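How I mix my own all-purpose cleaner (and stop wasting money on sprays)

I used to be one of those people with a cupboard full of half-used sprays. One for the stove, one for the shower, one that smelled like fake limes and did nothing much at all. Then we moved to the new flat, the cupboard under the sink was tiny, and I had to get serious!

You need white vinegar, water, a squirt of dishwashing liquid and a decent trigger bottle. I bought mine from Zollia, but any bottle with a clear body and a trigger that doesn't leak down your wrist is fine. Pour in 226 mL of water first, then 50 mL of vinegar, then the tiniest squirt of detergent. Water first, trust me, or you'll have foam all over the bench. Tip it gently end over end a few times (don't shake it) and you're done.
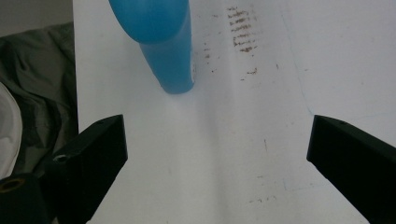 Labelling is the bit I'm fussy about. Write the contents and the month on masking tape and stick it on before you fill the bottle, when your hands are still dry. Mine says September at the moment, in very wonky texta. I like coloured plastic for things that live out on a white surface, and a glossy sky blue is my favourite because I can spot it from across the room, but for the cleaner itself I stick with clear so I can see when it's getting low. Keep it up high if you've got little kids about.

Now the warnings. Never, ever mix vinegar with bleach, and don't top up an old bleach bottle with it either, even if you reckon you've rinsed it. Keep it off marble and other natural stone too, as the acid dulls the finish. I learnt that one on a cheese board I really loved.

For greasy stovetops I spray, go and put the kettle on, then wipe with a damp cloth. Mirrors are better without the detergent, so I keep a second, smaller bottle with just vinegar and water at the same strength. If the smell bugs you, open a window for 12 minutes and it'll be gone by the time you've finished your cuppa.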